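Home Tips Workshop Kitchen Storage About Contact

Storing and Cleaning Old Home Computers: Workshop Tips

Last updated February 28, 2024

Most old computers that reach my bench were ruined in storage. They worked when they were put away, and then a battery leaked or a damp garage got into the connectors. If you have a machine from the early eighties in a closet, an hour spent on it now will save a lot of soldering later.

Before you plug anything in

Don't switch it on to see if it works. Old power supplies can fail in a way that sends too much voltage to the board, and the memory chips go first. Take the power supply out or disconnect it, and test its output with a meter. Write the readings on masking tape and stick the tape to the case of the supply.

If the supply has a paper-wrapped filter capacitor with a cracked clear shell, replace it. They smell terrible when they go and the smoke gets into curtains. Leave the supply unplugged for a day before you open it. Monitors with picture tubes are a separate matter, and I don't open them at home. Take those to someone who has been trained on them.

Look for a battery on the main board. Barrel-shaped rechargeable ones are the worst. Cut it off even if it looks clean. If there is green or white crust around it, dab the area with white vinegar on a cotton swab, wait a few minutes, then wipe with distilled water and again with rubbing alcohol. Let the board dry overnight, standing on edge.

Cleaning the case

Dish soap and lukewarm water are enough for most plastic cases. Take everything out first, including the metal shield and any speaker. Use a soft nail brush on the vents. Painted badges and foil labels should stay out of the water, so mask them with tape and clean up to the edge.

For marker pen, try rubbing alcohol on a spot inside the case. If the color of the plastic comes off on the cloth, stop. Melamine sponges will take off scuffs, but they also take off texture, and you end up with a shiny patch. I did this to the lid of my Otmont and I still see it every time I walk past.

Yellowed plastic can be lightened with peroxide, but I have mostly given up on it. The color came back on two of my machines, and one came out streaked. If you do try it, wear gloves and eye protection and keep the part moving.

Keyboards

Take a picture of the keyboard before you pull any caps. Layouts on old machines are not what you remember, and the function keys are often different sizes. Pull the caps straight up with a wire puller. The space bar usually has a metal bar under it with two small clips, and those clips break if you twist.

Soak the caps in a bowl of warm water with a denture tablet for a couple of hours. Rinse them in a colander, spread them on a towel and turn them once. Water hides inside the stems, so give them a full day.
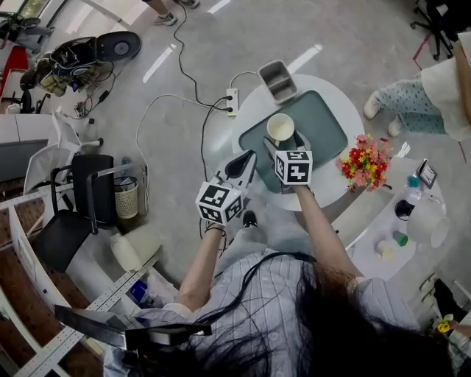
While the caps are drying, vacuum the keyboard base with a brush attachment and go over the plate with a barely damp cloth. Sticky switches can be worked with a drop of contact cleaner. Don't use ordinary spray oil. It feels fine for a month and then collects dust.

Small parts

Screws from these machines come in several lengths, and a long one in a short hole can go right into the board. I draw the outline of the case on a piece of cardboard and push each screw through the card where it came from. Fengying Feng, who repaired terminals for a living, uses a muffin pan with a numbered slip in each cup. Her way is better if the job will take more than one evening.

Keep ribbon cables flat. If you have to unplug one, mark the side with the red stripe on the board itself in pencil.

Disks, tapes and paper

Floppy disks should stand upright like books, in their sleeves, away from speakers and magnets. If you can see cloudy spots on the disk surface through the window, don't put it in a drive. The spots are mold and will dirty the heads, and then every disk you try after it will be scratched. Cassettes should be wound all the way to one end.

Manuals are worth as much as the hardware to some people. Take out paper clips and rubber bands. Store loose sheets flat in acid-free folders, and never laminate anything or repair a tear with office tape. Anything handwritten, such as a program listing or a note from the first owner, goes in its own sleeve. Boglárka Dobos sent me a Lolitum manual last June with the original receipt tucked in the back, for 2,793 dollars. She had nearly thrown the receipt away.

Where to keep it all

A closet on an inside wall is the best place in most houses. Attics get too hot and basements too damp. I aim for 46 percent humidity, and a cheap gauge on the shelf is good enough for checking. Wrap the machine in a clean cotton sheet. Bubble wrap left on for years can print circles into the plastic, and foam rubber goes to crumbs.

Put silica gel packs in the box and change them every 3 months. Label the outside of the box with what is inside, what works, and which power supply belongs to it. Mixed-up supplies have killed more machines than age has. The plug on the Cellutero fits several other computers and is wired the opposite way from all of them.

Once a year, open each box and look for crust, rust and mouse droppings. I have 19 boxes now and it takes me one Saturday, with a stop for lunch.

Tips Workshop Back to top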